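3.2 What we bought, and what we put off

I did the sums for our arm budget on 13 May 2019, and they weren't pretty! Neto quoted us for 4 grippers; we could pay for 2. So we went to simulation first, and I started with plain grasps of small things.
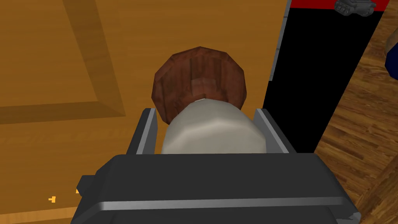
Figure 3a. Simulated gripper holding a pale cylinder.

Two arms or one? (I wanted two, obviously.) A second arm eats most of the Plikville grant, so we tried the two-armed model near doorways before asking Bilyk for a price.

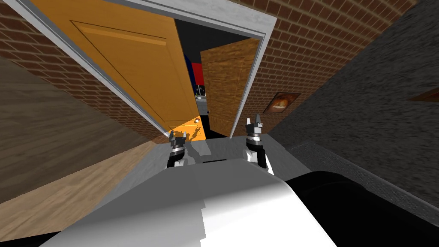

Figure 3b. Two-gripper model facing a doorway, head view.

Floors matter to the bill as well. We priced wheels for carpet separately, at 754 euros a set, and I'd still leave them until July.

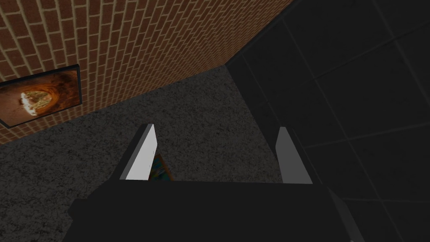
Figure 3c. Gripper view over speckled carpet.

That left the fingers. Dukitz sells three lengths, and I'd happily start with the cheapest pair and see how we get on.

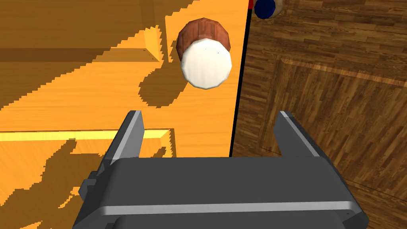 Ostap Kushnir, reading a draft of this section, replied that cheap fingers are fine as long as we budget for spares in the same order.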